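How I wash my wool blankets now
July 18, 2022
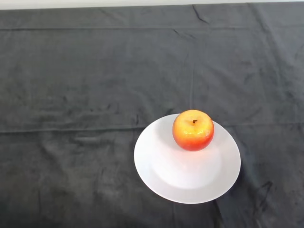
Can you wash a wool blanket at home?

Most of them you can, if the water is cool and you are patient. I learned it in February, after the cleaner in Stasitz asked me 20 for one blanket. Now I fill the bathtub, put in a little wool soap and leave the blanket for 10 minutes. I do not rub it. After this I press out the water with towels and dry it flat, far from the heater. My neighbor Comfort Appiah adds vinegar to the last water. I tried it once and did not like the smell.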